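Tamholm Breakfast Club Opens Its Doors to the Whole Neighborhood This November

Free weekday breakfasts, a cooking class and a shared recipe book are all part of the new season in Venport

VENPORT – The Tamholm Breakfast Club is back for a new season, and for the first time it is open to anyone who lives in Venport, whatever their age. Breakfast is served from 6:45 a.m. to 9:00 a.m. on every school day, starting in November, in the ground floor hall of the Tamholm Center. It's free, there's no sign-up sheet, and you can stay for as long as you like or grab something on your way to the bus.

The club began as a before-school meal for 26 children from the streets closest to the center. Parents dropping off their kids started staying for coffee, then grandparents came along, and by last spring the hall was running out of chairs. Over the summer the center took down the wall between the hall and the old coat room, put in a second sink and a much bigger stove, and made space for 100 people to sit down and eat at the same time.

"We used to have people eating standing up in the hallway, and they still came back the next morning!" said Haruna Kaneko, who runs the club. "I'm so happy that we can finally say yes to everyone. If you live here and you're hungry at seven in the morning, come in and sit down."

The menu has grown along with the room. Oatmeal, eggs, toast and fruit will be on the table every day, and there will be one hot dish that changes through the week. Many of these come from families who eat at the club. Regulars can look forward to rice porridge with ginger and scallions, baked beans on cornbread, potato pancakes with applesauce, and a tomato and egg dish that was gone in ten minutes the first time it was served.

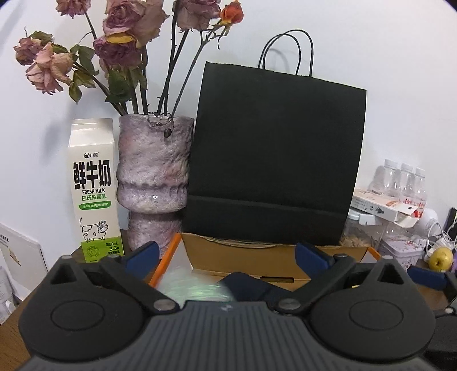 Bread will come from Trịnh Bakery on Canal Street, which has baked for the club from the start and is now adding a soft whole wheat roll made for small hands. The bakery delivers before dawn, so the rolls are often still warm when the doors open (get there early if you like the crusty ones on the edge of the tray).

New this season is a cooking class called First Meal, taught by Pejman Taheri. Taheri cooked in hotel kitchens for many years before moving to Venport, and he has built the class around breakfasts that a ten-year-old can make with one pan and very little help. Each course lasts four weeks, meets at 3:30 p.m., and has room for 30 students. Adults are welcome to join with a child or come alone.

"Breakfast is the best meal to learn on," said Taheri. "An egg costs very little and cooks in a few minutes. If you burn it, you make another one. By the second week the kids are telling me how they want to season things, and I love that."

Students will learn how to crack and scramble eggs, cook oatmeal on the stove, cut fruit safely, make a yogurt sauce, and read the dates and storage directions on food packages. Everyone takes home a printed card for each dish. The cards come in English, Spanish, Vietnamese, Chinese and Persian, and readers of other languages are invited to help with the next set.

The club is also collecting recipes for a community breakfast book, to be printed in the spring. Send in whatever your family eats in the morning, plain or fancy. Handwritten pages are fine, and so are recipes with no measurements at all, as long as you don't mind a phone call from Kaneko asking how much "enough flour" is. The first printing will be 1000 copies, and every household that sends in a recipe will receive one for free.

Support for the new kitchen and the larger hall came from the Pranimholm Fund, which pays for meeting places and shared kitchens in small towns along the coast. Its grant covers the building work, the stove and two years of food costs. The remaining costs are met through small gifts from neighbors and a summer plant sale, which brought in enough this year to replace all of the old bowls.

Visitors with food allergies can ask for the ingredient binder at the serving counter. Dishes without meat, dairy or gluten are available each morning, and the kitchen does not use peanuts. The hall is step-free from the Harbor Road entrance, and high chairs are kept next to the piano. Strollers may be left in the lobby.

An open house will be held in the first week of the season, from 4:00 p.m. to 6:30 p.m., with pancakes, a tour of the kitchen and a short demonstration by Taheri. Sign-up for First Meal starts that same afternoon at the front desk. Recipes for the book can be handed in there too, or dropped in the yellow box by the door at any hour the center is open.

Contact for press and general questions:
Haruna Kaneko, Tamholm Breakfast Club
Tamholm Center, Harbor Road entrance, Venport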